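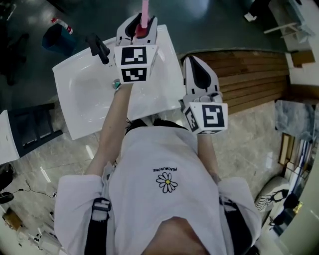 白い陶器製の洗面ボウルと黒いシングルレバー水栓。ボウルの上にピンク色の歯ブラシがある。

洗面ボウル(せんめんボウル)
出典: 住まいの設備事典

洗面ボウル(せんめんボウル)は、洗面、手洗い、歯磨きなどに使う水受けの器である。給水のための水栓、排水口、排水管と組み合わせて用いられ、住宅では洗面所に置かれることが多い。洗面器、手洗い器、洗面台とも呼ばれるが、これらの語の使い分けは業者によって異なり、統一されているとは言いがたい。本項では主に、天板や壁に固定して使う陶器製のものを扱う。

目次
1 名称
2 構造
3 設置方式
4 材質
5 形状と大きさ
6 色と仕上げ
7 水栓との組み合わせ
8 歯磨きでの使用
9 手入れ
10 宣伝文句をめぐる議論
11 脚注
12 関連項目

名称

「洗面器」は、浴室で湯を汲む桶状の容器を指すことも、壁や台に固定された陶器を指すこともある。設備業者のあいだでは後者の用法が古くからあり、一般の会話では前者の意味に取られやすい。「洗面ボウル」は両者の混同を避けるために広まった呼び方と説明されることがあるが、カタログの見出しとして見栄えがよかっただけだという見方もあり、どちらの説にも決め手となる資料は示されていない。

「手洗い器」は比較的小型のものを指し、便所の隅などに置かれる。どこまでが手洗い器でどこからが洗面器かという境目は、各社が自社の品揃えに合わせて決めている。ある社の大型手洗い器が別の社の小型洗面器より大きい例もあり、呼称だけで用途を判断することはできない。

「洗面台」は本来ボウルを載せる台を含む全体の呼称であるが、ボウル単体を指して使われる場合もある。鏡や収納を一体にしたものは洗面化粧台と呼ばれる。

構造

基本となるのは、水を受けるくぼみ(ボウル部)、その周囲の縁(リム)、底部または底部寄りに設けられる排水口である。水栓を取り付けるための穴を縁に持つものと、持たないものがある。穴のない製品では、水栓を天板または壁に取り付ける。

外形とくぼみの形は必ずしも一致しない。縁は長方形で、くぼみだけが楕円形という製品も広く使われている。この形では縁の四隅に平らな部分が生じ、そこに水栓を立てたり、石けんを置いたりする。製造者はこの平らな部分を「小物スペース」と呼んで利点に数えるが、水がたまりやすい場所でもあり、置いた物の底がぬめるという苦情も昔から絶えない。

オーバーフロー穴(あふれ防止の穴)は、栓を閉めたまま水を出し続けたときに、水が縁を越える前に排水へ逃がすための穴である。ただし穴の排水能力が水栓の吐水量を下回っていれば水は結局あふれる。「あふれない」と書かれた広告を見かけることがあるが、配管の詰まりや水圧の条件が併記されていなければ、額面どおりに受け取る理由はない。穴の内側は掃除がしにくく、臭気の原因になるとして、最初から穴を設けない製品もある。

設置方式

置き型(ベッセル型)は、天板の上にボウルを載せる方式である。ボウルの側面がすべて見えるため意匠の自由度が高い。縁が高くなるので、天板の高さをその分下げなければ、腕を上げたまま顔を洗うことになる。展示場では使わずに眺めるだけなので気づきにくく、住み始めてから不満が出る典型とされる。

埋め込み型は、天板に開けた穴にボウルを落とし込む方式である。縁を天板の上に掛けるオーバーカウンター式と、天板の下から支えるアンダーカウンター式に分かれる。後者は天板の水をそのまま掃き落とせる。一方、天板の切り口が水にさらされるため、木質の天板では切り口の防水処理が寿命を左右する。

半埋め込み型(セミレセス型)は両者の中間に当たり、ボウルの前部が天板から張り出す。奥行きの浅い天板にも取り付けられるが、支える面積が小さく、下地の強度を確かめずに施工するとぐらつく。

壁掛け型は天板を使わず、壁に直接固定する。足元が空くため床の掃除がしやすい。荷重はすべて壁の下地が受けるので、後付けの場合は下地の有無を調べる必要がある。「どんな壁にも付く」という説明は、補強工事の費用を別に見積もるという意味であることが多い。

材質

陶器は最も一般的な材質である。表面にガラス質の釉薬を施して焼成したもので、薬品や摩擦に比較的強い。弱点は衝撃で、ガラス瓶や金属製の道具を落とすと欠けたり、ひびが入ったりする。焼成の際に縮むため寸法には個体差がある。カタログの数値だけを見て天板の穴を先に開けると、現物が合わないことがある。

人工大理石と呼ばれる樹脂製品は、成形の自由度が高く、天板と継ぎ目なくつなげることができる。名称に大理石とあるものの、アクリル系やポリエステル系の樹脂を主とするものが大半を占める。この名称が購入者の誤解を招かないかという疑問は繰り返し出されてきたが、呼び方が改まる様子はない。

ほかに、ホーロー、ステンレス、強化ガラス、天然石、木などの製品がある。木製のボウルは塗膜が傷むと水を吸う。継続的な塗り直しを前提とした製品であるが、販売の場でその点が先に語られることは少ない。

形状と大きさ

上から見た形には、円形、楕円形、長方形、正方形がある。円形と楕円形は隅がなく、拭き取りやすい。長方形は容積を取りやすい反面、底の隅に水あかが残る。外形を長方形、くぼみを楕円形とする折衷型は、この二つの性質をある程度ならしたものといえる。

深さについては、深いほど水はねが少ないという説明が広く行われている。実際には、水の落ちる位置、当たる面の傾き、吐水口からの距離、水量が関係しており、深さだけを取り出して比べても意味は薄い。深いボウルでも、吐水が排水口の金具に真上から当たれば水は跳ねる。浅いボウルでも、緩い傾斜に沿って水が落ちればほとんど跳ねないことがある。

住宅用品を扱うKaduvholm社は、自社の洗面ボウルについて「水はねを5分の1に抑えた」と宣伝した。比較の対象となった製品、水量、測定の方法は公表されておらず、数値の確かめようがない[1]。同社のその後のカタログではこの表現が「水はねに配慮した形状」に置き換えられている。

色と仕上げ

白が最も多い。白が選ばれる理由として清潔感が挙げられるが、汚れが見えやすいことと汚れにくいことは別の性質である。白いボウルは石けんかすや水あかのような白っぽい汚れが目立たず、髪の毛や歯磨き粉に混じった血、化粧品の色はよく見える。黒や濃い灰色のボウルではこの関係が逆になり、水滴の乾いた跡が強く残る。

光沢のある仕上げとつや消しの仕上げがある。つや消しは指の跡が付きにくいと紹介される場合があるが、表面の細かな凹凸に金属の跡が残りやすい製品もある。指輪や剃刀の柄でこすった灰色の線は、傷と思われがちだが、多くは陶器の側に移った金属であり、専用の洗剤で落ちることがある。

水栓との組み合わせ

シングルレバー水栓は、一本のレバーの上下で水量を、左右で温度を調節する。ボウルの縁に立てる方式では、穴の位置が製品ごとに決まっているため、吐水口の長さを合わせなければならない。吐水口が短すぎると水がボウルの奥の壁を伝い、手を洗うたびに手の甲が陶器に触れる。長すぎる場合は顔を近づけたときに邪魔になる。

穴が縁の中央ではなく片側の隅に寄った製品もある。奥行きを節約でき、レバーを操作する手がボウルの中央を横切らずに済む。反対側の手で使う人には遠くなるため、左右どちらの手で操作するかを考えて選ぶ必要がある。

黒い水栓は白い陶器との対比が好まれて普及した。黒い皮膜には塗装によるものとめっきや蒸着によるものがあり、耐久性に差がある。水栓を扱うPevero社は黒色仕上げについて「1,000回の摩擦試験に合格」と記しているが、何でこすったのか、どの程度の力をかけたのかは書かれていない[2]。朝晩に一度ずつ拭けば1,000回には2年足らずで達する。試験としての厳しさを示す数字であるのか、単に桁が大きく見える数字であるのかは、記載からは判断できない。

黒い水栓では水道水中のミネラルが乾いて白く残りやすい。これは水栓の欠陥によるものではなく、銀色のめっきでも同じ量が付いている。見えるかどうかの違いである。酸性の洗剤で落とすよう勧める記事があるが、皮膜の種類によっては変色を招くため、取扱説明書の確認が欠かせない。

歯磨きでの使用

洗面ボウルは歯磨きの際に口をすすいだ水を受け、歯ブラシを洗う場所としても使われる。歯ブラシは使用後に流水で毛先の歯磨き粉や食べかすを洗い、水気を切り、毛先を上にして風通しのよい場所に立てておくのが一般的な保管法である。

柄の色を家族ごとに分ける習慣は、取り違えを防ぐ方法として広く行われている。色の組み合わせに決まりはない。買い替えのたびに同じ色が手に入るとは限らず、長く続けるうちに対応が崩れる家庭も珍しくないといわれるが、この点を調べた資料は見当たらない[要出典]。

歯ブラシ立てをボウルのすぐ脇に置くと、手洗いのときに跳ねた水がかかる。天板が木の場合は、歯ブラシ立ての底に回った水が輪染みになることもある。底に水抜きのある製品や、壁に掛ける製品はこれを避けるためのものであるが、水抜きの先が木の天板であれば効果は期待できない。

紫外線などで歯ブラシを除菌するとうたう収納器も売られている。Feva社の製品は除菌率を大きく掲げているものの、試験に用いた条件と、濡れた歯ブラシを家庭で収めた状態との隔たりについては説明がない。毛の根元は光が届きにくく、流水で洗って乾かす手順を省いてよいとする根拠にはならない。

手入れ

日常の手入れは、使ったあとに水で流し、柔らかい布で水滴を拭き取ることで足りる。水あかは乾いてから固くなるため、洗剤の強さより拭く頻度のほうが結果に響く。

研磨剤入りの洗剤や硬いたわしは、釉薬の表面や樹脂を傷めるおそれがある。「陶器だから傷つかない」という助言は、研磨剤の硬さによっては成り立たない。塩素系の洗剤と酸性の洗剤を混ぜると有毒な気体が発生する。続けて使う場合も、十分に洗い流す必要がある。

熱湯を流すと、陶器が急な温度差で割れたり、樹脂の排水管が変形したりすることがある。排水口の臭いを消す方法として熱湯を勧める記述が生活情報の記事に残っているが、多くの製品の取扱説明書はこれを禁じている。

排水口の栓や網は取り外して洗う。髪の毛がたまると水の引きが遅くなり、汚れた水がボウルに長くとどまって、喫水線のあたりに帯状の跡を作る。

宣伝文句をめぐる議論

防汚をうたう表面処理は各社が独自の名称で売り出している。汚れが付きにくくなる効果そのものを疑う理由は少ないとしても、その持続期間は使い方に大きく左右される。Sakalauskas社は「2,000回洗っても新品の輝き」という文句を用いた。脚注によれば、ここでいう洗浄とは水で流すことを指し、洗剤も布も使われていない[3]。家庭での掃除に当てはめて読むべき数字ではない。

「掃除が不要」という表現も同様に注意を要する。掃除の回数が減るという説明なら検討の余地があるが、減る前の回数が示されていなければ比べられない。購入前に確かめられる事柄としては、縁と天板の継ぎ目に布が入るか、水栓の根元に指が届くか、排水口の栓を工具なしで外せるかといった点がある。いずれもカタログの写真では分かりにくく、実物に触れて調べるほかない。

価格と使いやすさの関係についても、はっきりした傾向は知られていない。高価な製品には意匠に費用をかけたものが多く、薄い縁や鋭い角は見た目に優れる反面、欠けやすい。安価な普及品の厚く丸い縁は長年ほとんど変わっておらず、これを古くさいと見るか、変える必要がなかったと見るかは論者によって分かれる。

脚注

1. Kaduvholm社の製品カタログによる。試験の実施者の記載はない。
2. Pevero社製品ページ「黒色水栓の仕上げについて」、2025年2月20日閲覧。
3. Sakalauskas社の広告の脚注による。

関連項目

洗面化粧台
水栓
歯ブラシ
オーバーフロー穴
排水トラップ
釉薬

カテゴリ: 衛生設備 | 洗面所 | 陶器 | 出典を必要とする記述のある記事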